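Jalutard Gripper Add-On, one semester in

Reviewed for the club equipment page by Rafsan Bhattacharjee

Our robotics club paid $377 for the Jalutard gripper add-on in October. The seller's page promised that a student team could go "from box to first pick in one afternoon." I was against buying it. I said so at the time, I lost the vote, and then I was asked to write the review, so take that into account when you read the rest.

What you get for the money is a gripper, a cable, a wrist adapter, a bag of screws, and a login to the Jalutard software. What you don't get is a printed manual. There is a PDF, and the PDF was written for an older adapter with the holes in different places. We lost most of our first Saturday to that. Two of our juniors finally laid the adapter on a sheet of paper, traced it, and worked out the bolt pattern by hand. They learned something from doing it, I suppose, but I don't think that was what we paid for.

Once it is bolted on, the thing is solid. I'll give it that. I tried to find play in the joint by hand and couldn't. The last gripper we used was a Fultis kit a few of our seniors put together two years ago, and you could wiggle that one with a pinky. The Fultis also cost less than a third of this and could be fixed with parts from the drawer, which I bring up every time somebody in the club calls the Jalutard a bargain.

The software is where I have the most complaints. It wants an account for every student. It signs you out when the laptop sleeps. The preset called "gentle" crushed a paper cup on the first try and the preset called "firm" dropped a tape measure, and I have no idea who chose those names or what they were holding when they did. We ended up ignoring the presets and setting the force ourselves. If your club has at least one student who likes fiddling with numbers, you'll be fine. If it doesn't, plan on being annoyed for a while.

Then there is the recording mode, the main reason the vote went the way it did. You guide the arm through a job, the software saves the wrist camera video and the joint positions together, and later you can train on the recordings. Our project for the spring Symonenko Challenge is a sorting task, so this mattered to us. By winter break we had 357 usable recordings. I had predicted we'd give up before a hundred. I was wrong on that one and the students have reminded me.

Whether those recordings are any good is a different matter. The wrist view has a lot of gripper in it.

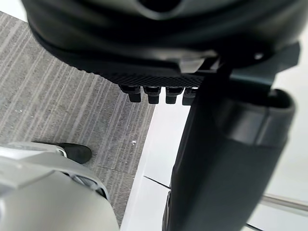
Wrist camera view, with the finger taking up most of the right side.

I've been told by people who know more than I do that a big dark shape in the picture is fine as long as it's there every time, and that the training sorts it out. Maybe so. I'd still like to see more of the table. When the students play back a recording and try to say why a pick went wrong, they often can't, and they end up going over to the arm and acting it out with their hands. You can tilt the camera a few degrees with a hex key. We tried three settings and went back to the original, as tilting it up lost us more of the finger, and then you really can't tell what happened. A camera on a longer mount might solve this. Jalutard sells one. I'm not asking the club for more money this year.

A word on support. I emailed twice. The first reply came the next morning and was useful: it had the correct hole spacing (by then we'd done the tracing) and a link to a newer PDF that is still not on the download page. The second email was about the sign-out problem and I got a form letter thanking me for my interest in the product. I have the product. It is on the end of our arm.

How does it do at real work? Mixed. On blocks, bottle caps, and short lengths of pipe it does well, and it does the same thing each time, which the Fultis never did. On anything soft it's poor until you've spent an evening on the settings. On flat things lying on the table it is close to useless. The team wanted to pick up playing cards for the open house and after 6 tries in a row with no card they switched to foam blocks. Parents liked the foam blocks.

The students like it a good deal more than I do. One of them told me the old kit made her feel like a repairman and this one makes her feel like a programmer, and I can see that. I can also see that some of the newer members have now gone a whole semester without picking up a screwdriver. Last year's group could have rebuilt that Fultis in the dark. When this one breaks we'll be mailing it back, shipping at our expense, and the warranty page says to allow 3 weeks. If that happens in March there goes the contest.

For comparison, the club across town bought the Vidis version. I've had my hands on it for one evening only, so don't lean on this too hard. The grip felt weaker and the box was a mess, but the software ran without an account and the manual matched the parts. If I were spending the money today I'd ask to borrow theirs for a weekend first.

Some things to know if you buy the Jalutard anyway:

Get the newer PDF from support before you open the screw bag.

Turn off sleep on the laptop.

Have one person name the recordings. We had four people doing it and spent a whole meeting sorting out which "test final" was which.

Buy a second cable. Ours is fine so far, but it bends hard at the wrist and I don't trust it.

Would I vote for it now? No, but I'd argue less. It's a well-made piece of hardware with careless software and a price that assumes a school is paying. The team is keeping it through the Symonenko, and the old Fultis is on the shelf above the sink with its bag of spare parts taped to it. Please leave it there.

Rating: 3 out of 5 for the hardware and software together. The students asked me to note that they would give it a 4.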